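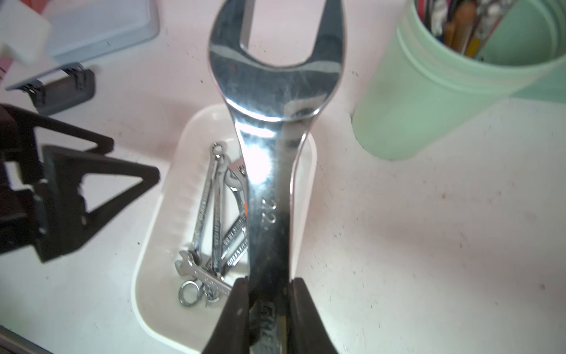 Subject: Re: Ruline finger kit, worth the money for hand tool sorting?
Date: Thu 19 July

You wrote:

> We are looking at the Ruline fingers for a parallel gripper and would
> like to hear from anyone who has them on real parts. Our job is putting
> wrenches and sockets back into kits after cleaning. The Dobre pads we
> have now are fine on sockets and poor on anything flat and polished.
> The reseller quoted 595 for the finger set and 1110 for the set with
> the wrist camera. Is the camera worth the difference? And how long do
> the fingers last? The data sheet says nothing on wear.

We have had the set with the camera since April, bought through Drinirel, who also did the mounting plate. Same prices as yours, so I don't think there is much room to bargain. Shipping was extra.

Our use is close to yours. Mixed wrenches come in a shallow plastic tray and the arm takes them out one at a time and hands them to a kitting station. Sizes run from small combination wrenches up to a 22 open-end, all chrome.

Grip first. The fingers are wedge shaped and come in toward each other at an angle, so they pinch along a narrow line near the tip. On a wrench shank that works well. We pick the 22 low on the shank with the jaw pointing up, and it stays put when the arm moves at normal speed. If you grab it near the very end of the handle and then swing the wrist fast, it will rotate in the grip. We set a lower wrist speed for anything above size 17 and left it at that. With our old pads we dropped long wrenches several times a shift.

Small wrenches are harder. When they lie across each other in the tray the wedge tips can get in between them, which the square pads never could, but you will sometimes come up with two. The kit has no way of telling you that. We check the closing width after each pick and put the part back if the number is wrong. Washers and other thin flat things in the bottom of a tray are a lost cause. The tips slide over them. We pick those out by hand before the tray goes in.

On wear: the counter in our controller read 3000 picks when I changed the first pair. The gripping faces had gone smooth and there was a nick in one tip where it had hit the tray wall. They still held the small stuff but the big wrenches had started to creep. The second pair has 251 picks on it so far and looks new. Replacements are only sold as pairs. Changing them is two screws per side, and you need to redo the zero position afterward or the width check will be off. The manual leaves that step out of the finger chapter and has it under calibration.

On the camera: it depends on whether you already have one looking down at the tray. We didn't, so it made sense. It looks along the fingers, and you can see what you are holding and what is left behind it in the tray. It is good enough to read a size stamp on a shank if the light is right. The trouble is glare. Polished chrome under our ceiling lights gave white streaks down the whole shank, and the size reading failed a lot in the first weeks. A diffuser over the cell fixed most of it. If your wrenches come out of cleaning shiny, plan for that from the start. The other thing is that a big wrench blocks a good part of the view once it is in the grip, so take your tray picture before you pick and don't count on one after.

If you already have a working overhead camera I would buy the fingers alone. The mounting plate is the same for both sets, so you can add the camera later, but you pay more that way. Ask the reseller for the figure in writing.

I also had the Mimano soft fingers here on loan for two weeks. They were gentler and did not mark anything, but they flexed too much on the heavy wrenches and the tip position was never quite where I told it to be. For sockets alone I might have kept them.

Software is plain. There is a driver, it opens and closes and reports width, and it has not crashed on us. The tray picking demo that comes with it is set up for blocks of one size and was no use for wrenches. We wrote our own pick routine. I can post the width table for the sizes we run if that would help. It is only a text file, and your wrenches may be a different make, so check a few of them with calipers first.

One question back to you: are your tools dry when they get to the cell? Ours always are, and I have not tried these fingers on anything with oil or water left on it.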